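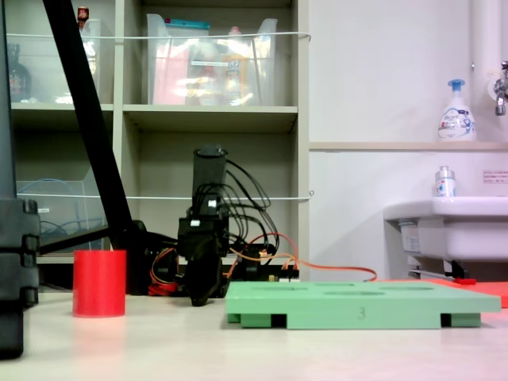
Et si le bras tombe quand on coupe le couple ? Question posée par Jankauskaitė au dernier TD – oui, il tombe. Donc on soutient l'avant-bras avec la main AVANT de couper, toujours.

Fiche 4 – bras à servos, remise en service
Plateforme Ratgate, version du 3 mars 2026 (remplace celle de novembre)

1. Hors tension
Alim coupée, prise débranchée. Passer chaque articulation à la main, doucement. Point dur = on note le numéro du servo et on arrête là.
Vis des étriers : resserrer sans forcer, ça foire vite.

2. Câbles
Faisceau du haut : laisser du mou, la boucle doit suivre le poignet sur toute la course. Ne pas collier trop court (panne classique, fils arrachés au connecteur).
Fils d'alim à plat sur la table, hors de la zone balayée par la pince.
Connecteurs de la carte – vérifier le sens, deux fois.

3. Zéro
Lancer Nullitz, onglet calibration. Bras à la verticale, pince vers le haut, puis lire les positions brutes.
Course utile de l'épaule : 200 à 2 000. Au zéro on avait relevé 891, à refaire après tout démontage.
Valeur qui saute sans que rien bouge : connecteur mal enfoncé neuf fois sur dix.

4. Essai à vide
Vitesse lente, rien dans la pince. Une main sur l'arrêt. Ecouter : un servo qui grogne à l'arrêt force contre sa butée.

5. Essai avec la plaque verte et une pièce rouge

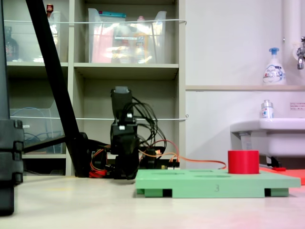
6. Entretien
Toutes les 1 000 manips : jeu du poignet, doigts de la pince, état des gaines. Tout reporter dans le cahier Prorkel, y compris quand ya rien à signaler.
Servo changé = nouvel identifiant à régler seul sur le bus, puis retour au point 3.

À rendre : relevé du zéro + schéma du cablage, une page max.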